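Plekis software check before manipulation runs, rice station
Filled in by: Pilar Salinas
Reviewed by: Sebastián Orellana
27 August 2022

1. Emergency stop cuts the arm controller. OK.

2. Controller build is the same as on the release sheet. OK. The planner was still on the February build, I updated it and started again from item 1.

3. Watchdog stops motion after 200 ms without a command. OK, tested with the network cable removed.

4. Gripper force limit is loaded from file. NOT OK at first. The Neleck driver keeps its own default value if the file is read too late. I added a wait in the start script. Please review, Sebastián.

5. Keep-out volumes are present in the planner. OK with comment. The rims of the dishes are modeled as cylinders, and a rim that curves outward is wider than its cylinder. I increased the margin by 4 mm for all dishes.
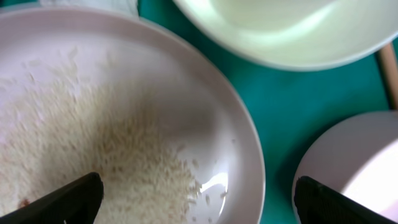

6. Depth image is valid over the work area. Partly OK. Glazed dishes give bright reflections, and at these points the depth is missing. The filter must mark them as unknown — it must never mark them as free space. Single grains are also lost by the filter, but this is not a safety matter.

7. Wrist camera delay is below 300 ms. OK, measured 157 ms.

8. Fingertip height above the plate is checked before closing. OK in simulation. On the real arm, only at slow speed until item 6 is closed.

9. Logs are written to the Fanbridge folder. OK.

Result: slow speed only. Items 6 and 8 stay open.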